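Clisham to add second annealing line at Rosthorpe strip mill

Clisham is to install a second bright annealing line at its Rosthorpe works, where it rolls thin stainless strip for kitchenware, sinks and appliance panels. Work on the foundations starts in May.

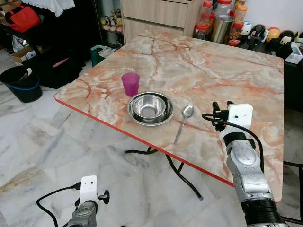
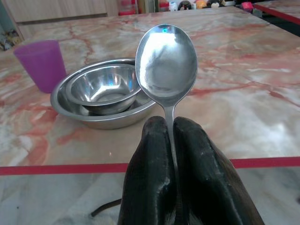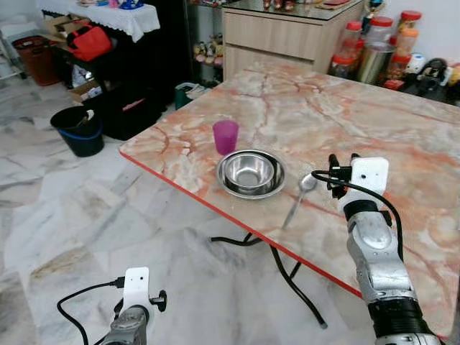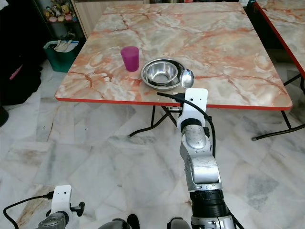

The line will be supplied by Wieser and will handle strip in widths up to 430 mm. It heats the metal in a hydrogen atmosphere, so the surface does not scale and no acid pickling is needed afterwards. Rosthorpe's existing line has run close to capacity for nine months, and some orders have been sent out to contractors for annealing.

Once the new line is running, that work will come back in-house. The smallest order accepted for bright annealed coil will fall from 300 kg to 200 kg.

Slitting and edge dressing will stay with Vukent, which has the unit next door. Its contract has been extended on the present terms.

Deliveries to existing customers will not be affected during installation. Orders already placed will be made to the agreed gauge and finish. Requests for trial coils should be sent to the Rosthorpe sales office.

ENDS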